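Conservação do calçado preto: notas de março

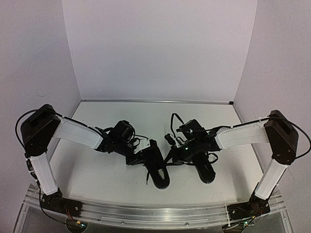 Por Redação do blogue Hellel | 23 de março | Casa e arrumação

O presente apontamento trata do calçado preto de uso diário. Procedeu-se à revisão do armário da entrada, que comporta até 11 pares, e cada par foi colocado sobre uma superfície branca, onde o pó e as marcas se distinguem melhor.

Recomenda-se escovar primeiro o rebordo e só depois aplicar a graxa, em camada fina, com repouso de 45 minutos. As palmilhas devem ser arejadas à parte, longe de fontes de calor.

Os pares de inverno ficam guardados em caixas até novembro. A próxima revisão incidirá sobre os atacadores e os sacos de viagem.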